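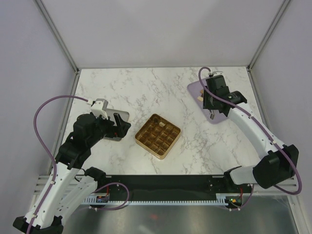

Fig. 1. Starting a Quiroga tray near the top corner, with a dark round and a cream block.

4. Filling the tray

Right, the fun bit! I do mine on a bare, wiped worktop with the Trukberg liner (part 2210) already pressed home. If yours still wobbles, go back to step 3.

4.1 Wash and dry your hands, then pop on the Drelto gloves.

4.2 Turn the tray until one corner is the "top". It's up to you which, but stick with it.

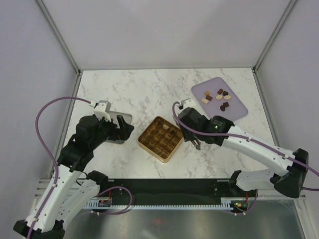

4.3 Tip out your chocolates and spread them so none are touching. I allow almost 300 g for a tray and keep the spares in their bag. A flat board with a bit of room on it is ideal, and I like a proper mix of shades, like the tans, creams and very dark ones spaced out on the pale purple board. It's much easier to plan a row when you can see what you've got!

4.4 Start at one end of the top row and lower each piece in by its sides.

Caution: don't press down on the tops. Shiny ones show every fingerprint. 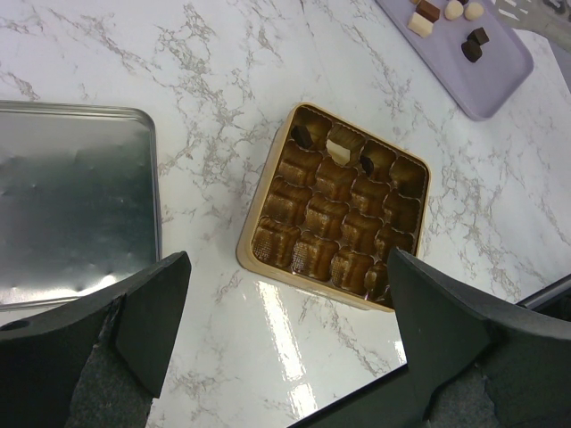

A reader asked whether small pieces ought to have a paper cup, as hers slid about in the wells. I'd say yes for posting (the Piveck 50s fit nicely), no for the table.

4.5 Finish the row before starting the next.

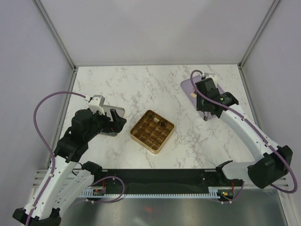
4.6 Alternate your colours as you go. Two milks side by side look like one big lump from across a room, to my eye anyway. Dark, cream, dark along the top edge of the gold tray is my favourite opening, and you can carry on from there with whatever's left.

Note: lids are in section 5. Leave yours off until every row is done.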